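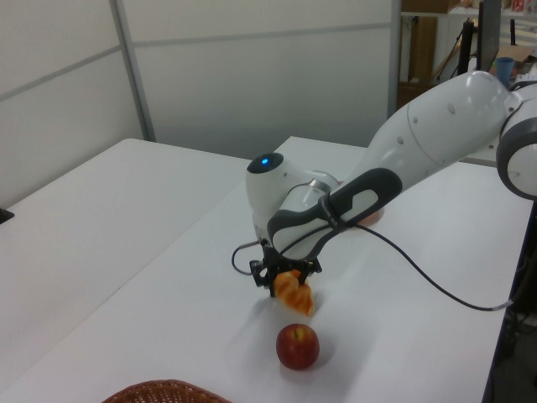 6 March 2026
Packing cell, bakery and fruit line. Entry: G. Buchanan

Pick trials continued with the two-finger gripper. Croissant and apple from the same table, one item at a time. Closing force for pastry left at the low setting; apple on its own profile. Do not merge the two profiles again.

Log total since the July start now 3,207 picks, of which 2,872 needed no hand on the stop or the reset. The remainder still have to be sorted by cause. Itziar Vallejo has the sheet and wants "slip" and "crushed" kept as separate codes. Agreed.

Cable: check slack at full wrist rotation before each session. Added to start-up card.

Changes to the packers' work, from the talk with Agnes Jardine after early shift:

- Lifting from tray to basket drops off. Looking does not. Packers used to reject a split or flat croissant while handling it, without a separate step. The arm has no equivalent, so inspection needs its own position upstream, with a stool and better light.
- Pace. At present two packers set it between themselves and slow down when one is tired. With the cell running, the arm sets it. Agnes wants a pace control on the packers' side of the table. Magnus MacBrayne objects on throughput grounds. Unresolved.
- Resets. Packers currently wait for one of us. Training is 30 minutes per person and would cover the common stops. Jardine asks whether the grade changes with the added duty. Passed to Agnes MacBrayne, no answer yet.

My view: inspection position first, then the pace control. Going to a full shift before both are in would only move the rejects downstream to Okov.

To do: force log for pastry at 4,000 samples per run, IV. Draft reset card, one side only, GB. Ask Plorkix for spare finger pads.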